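How to Fix Tables That Don't Line Up

Most people who set up a room for a craft fair, a repair evening or a big family meal end up pushing two tables together. If the two are the same model and the floor is flat, the job takes a minute. If the floor slopes or one leg has lost its foot, you get a step in the middle that catches sleeves, tips glasses and ruins any paper you try to write on across it.

The method below works for folding tables, trestles and ordinary four-legged tables. You need a long straightedge, a spirit level, a few thin shims and two clamps.

What to gather

Straightedge, at least as long as one table is deep
Spirit level
Plastic shims or stiff card
Two bar clamps with padded jaws
Masking tape
Screwdriver and a small adjustable wrench

Start with the floor

Put both tables close to where they will stand, but leave a gap you can walk through. Lay the level on the floor in the direction the tables will run, then across it. Mark the high spot with a piece of masking tape. Older halls often have a dip near the doors, and moving the whole setup a short way toward the middle of the room can save you most of the shimming.
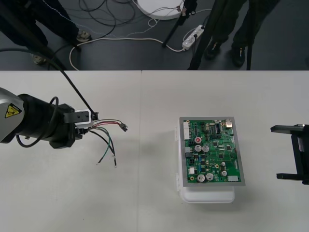
Workshop Basics
Written by Drahomíra Bednárik
Updated in May

Check the legs

Turn each table on its side and look at the feet. Screw-in feet work loose when tables are dragged. Wind each one all the way in, then back it out one full turn, so that all four start from the same position and you have room to adjust both ways. Replace any foot that is split. If the legs fold, open them and check that the locking bars have snapped home. A brace that is nearly locked feels firm until someone leans on it.

Level the first table

Stand the first table over the high spot, or as close to it as you can get. Level it lengthwise, then across, then lengthwise again, because changing one foot affects the other direction. Turn the feet if they adjust. If they don't, slide shims under the low legs. Press down on each corner in turn. If a corner rocks, the leg under it still needs a little more.

Don't move this table again. Everything else gets matched to it.

Bring in the second table

Lift the second table into place with a helper on the other end. Dragging it will undo the feet you have just set. Leave a gap the width of a finger and lay the straightedge across both tops, near the front. Look for light under it. Do the same near the back.

If the second table is low at both ends, raise the two legs next to the join first. Then go to the outer legs and use the level. If it's high at the front and low at the back, the top may be twisted, and a clamp will pull out a small amount of that. A larger twist usually means a bent frame, and I would swap the table for another.

Close the gap

Push the tables together until the edges touch along the whole length. Slide a sheet of paper along the join. Where it drops through, the edges aren't square, and you can angle the second table slightly to share out the difference. Some tables have a rounded edge and will always leave a shallow groove.

Clamp underneath

Fit one clamp near the front and one near the back, gripping the aprons or the frame rails of both tables. Tighten each a little at a time. If you crank one fully before touching the other, the back will open up. Check the straightedge again after tightening – the clamps often lift the join slightly.

On tables with no apron, use joining clips that slip over both edges. Buy them to suit the thickness of the top.

Before people sit down

Run your palm across the join in several places. Tape over it if people will be writing or cutting fabric there. Press the tape down with the back of a spoon, and peel it off the same day so it doesn't leave glue behind.

Taking it apart

Loosen both clamps before anyone lifts. Collect the shims and put them in a bag taped under one of the tables, along with a note of which leg they came from.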